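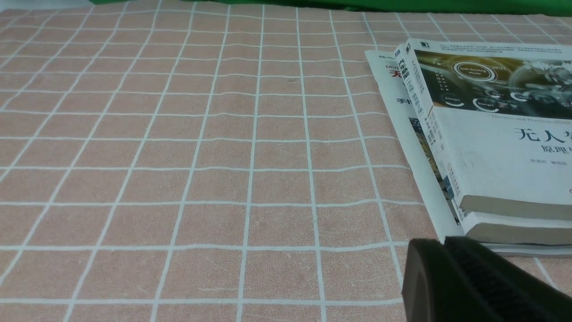
Mansilla Neighbors Help Board > Home & Household Team

Gridded tablecloth won't lie flat under books and a power strip

I've got a pinkish cloth with thin white grid lines on the table where I read and charge things. The lines go wavy across the middle no matter how I pull it, and with a grid you notice every wobble! There's also a tiny dark speck near the center that I'd love to get out. My books live in a stack on the right (big thin softcover at the bottom, two thick ones on top) and I don't want to move them somewhere else for good. Is there a way to get the lines straight and keep them that way?
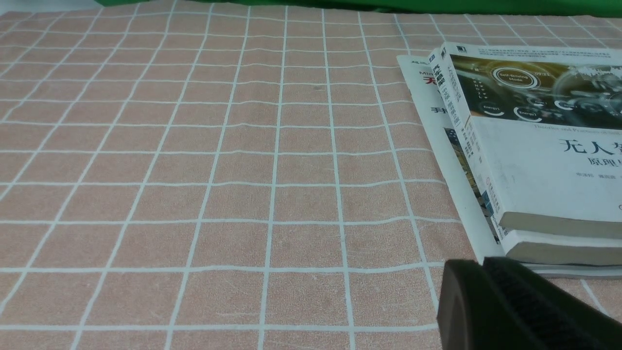
3 replies

Uvlow

Take everything off first, books too. I tried smoothing mine around a pile for months and all I did was push the wrinkle from one side to the other. Wash it cool, hang it while it's damp, then iron from the center out, following the printed lines. For the speck, try picking at it with a fingernail before you treat it as a stain. Mine was a crumb, ha. If it stays put, dab on a drop of dish soap and leave it for 20 minutes before the wash.

Jeltumon

clips. 4 of them, one per side

Provier

Clips are fine but they won't fix the middle. I keep a round white power strip on mine, the kind with a tall cup-shaped part that the cable comes out of,

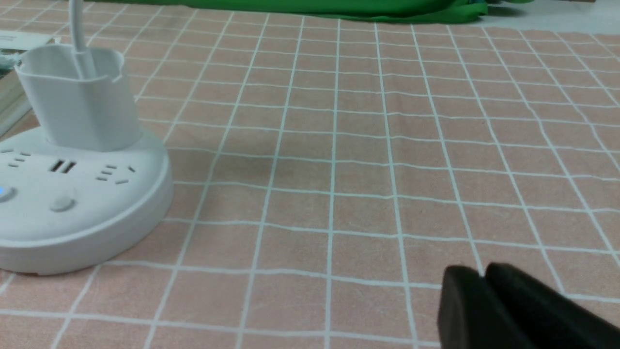
and what helped was giving that cable more slack. Mine was pulled tight, so whenever I plugged something in, the base shifted and dragged the cloth along with it, and I'd get this long diagonal ripple. Now I hold the base down with one hand when I pull a plug. I also put a thin felt pad under the cloth in April and I've ironed it once since then. Cut the pad a little smaller than the table or it'll peek out!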